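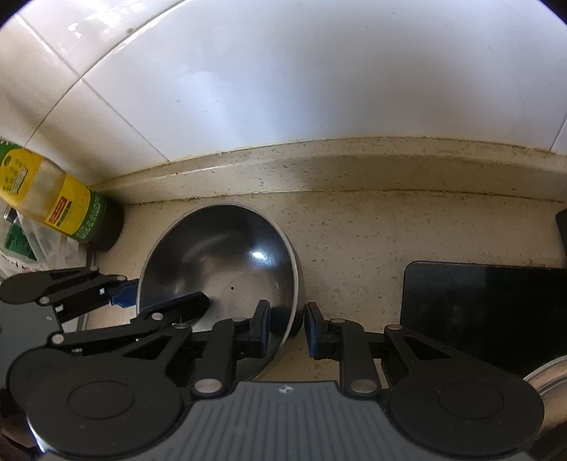
Check for a crossover before you let anyone sell you a new heater, was the first reply under my ticket, and I wish I'd listened to it a lot sooner. The same reply went on to say that a heater can be perfectly healthy and still give you lukewarm water if cold is sneaking into the hot line somewhere in the house. I read that, thought "no way, we'd have noticed," and went off to flush the heater instead.

Home Tickets My Products Water Heaters Search Sign Out

Ticket 787: Hot water goes lukewarm mid-use, Brokelport tankless
February, 7:31 a.m., posted by ticket owner

Okay, so I promised I'd put the whole saga in one place. My earlier updates were all over the page and half of them were typed on my phone while I was annoyed.

What's going on

We have a Brokelport gas tankless heater in the utility closet, seven years old, never gave us any trouble. A little while back the hot water started going soft on us. It doesn't go cold! It starts out fine, stays fine for a bit, and then drops to that baby-bath temperature that won't cut grease off a plate. Sometimes it comes back by itself. Sometimes I turn the faucet off and on and it comes back. The shower does it too, but less, and mostly in the mornings.

The panel on the heater showed code 16 once, and I've never seen it again. I wrote it on the back of an envelope and then couldn't find it in the booklet that came with the unit (the booklet jumps right over it, very helpful).

Set temperature hasn't been touched. The gas is on and the other gas appliance in the house is fine. No leaks that I can find, and I've been in that closet with a flashlight more than I'd like.

What I tried first

Power off, wait, power on. Did nothing, but everybody asks, so there it is.

Cleaned the little inlet screen. It had some grit in it, sandy looking stuff, and I got very excited and told the whole house it was fixed. It was fixed until dinner.

Then I did the vinegar flush. I borrowed a small pump and two hoses, hooked up to the service valves, and ran it with a bucket until I was sick of the smell. I really do think it needed doing, because the water came back cloudy with bits in it, but the lukewarm thing was right there again the next morning. If you're doing this yourself, close both isolation valves first and open the pressure relief for a second so you don't get a surprise when the hoses come off. I got a surprise. My socks got one too.

After that I called Mengate, where we bought the unit, and sat on hold for 31 minutes to be told that the warranty on parts was up and that it "sounds like the flow sensor." Maybe! But they wanted me to order the sensor and pay somebody to put it in without anyone testing the old one, and I just wasn't ready to do that. 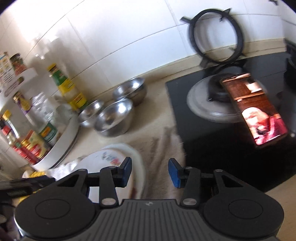
So I hung up and went back to keeping notes, which I should have been doing from the start. I put a cheap thermometer in a coffee mug and ran the hot side at every faucet in the house, one at a time, with everything else off. The bathroom sink was good. The tub was good. The laundry sink was so hot I couldn't keep a finger in it. The kitchen was lukewarm, every single time, even with the handle shoved all the way over to hot.

Now that was interesting, because the kitchen is the closest faucet to the heater. It ought to be the hottest one we've got! And the flow sensor theory didn't make a lot of sense to me anymore, with the laundry sink practically steaming.

The crossover test

This is where I finally went back and read that first reply properly. The test is so easy I was embarrassed. For anybody who lands here with the same problem, I did it like this:

1. Turn the heater off at its switch.

2. Close the cold water valve going into the heater, and only that one. Leave the main on.

3. Open a hot faucet someplace, just the hot side. I used the bathroom sink since it has separate handles.

4. Let it run down. You'll get a spurt or two while the pressure drops, so give it a minute before you decide anything.

5. If it stops, you're okay and you can cross this one off. If it keeps running, cold water is getting into your hot pipes from somewhere.

Mine kept running. A nice steady little stream, with the heater shut off completely! I stood there and watched it way longer than I needed to.

6. Go around and close the shutoffs under each sink, both hot and cold, one sink at a time, and check your open faucet after each one. When the stream quits, you've found your culprit. Mine quit the second I closed the pair under the kitchen sink.

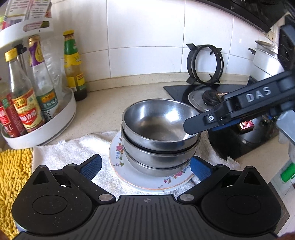

The bad part

It's the kitchen faucet, a Bestano single handle pull-down that came with the house. The mixing cartridge inside is worn, so cold was pushing across into the hot side even with the handle closed. That explains the shower as well. When someone was showering, cold was slipping in through the kitchen and tagging along up the hot pipe.

I called Masilela Plumbing to ask if it was a dumb idea to do the cartridge myself, and the person on the phone was really nice about it and said go ahead, just take the old one with you to match it. Good advice, by the way. The two on the rack looked like twins until I held mine up next to them. The new one was 16 dollars. I had been one phone call away from paying for a sensor!

The swap itself was fine except for the retaining nut, which did not want to move. A bit of white vinegar on a rag, left sitting overnight, loosened it up. Put plumber's grease on the new O-rings, and line up the tabs before you push it down.

Where it stands now

Repeated the test after the new cartridge went in. The stream stopped like it's supposed to. The kitchen is hot again and the morning showers have been good so far.

Still open: code 16. Could somebody from Brokelport please tell me what it means on this model? I'd like to leave the ticket open until I hear back, and I'll check in here at the end of the month either way.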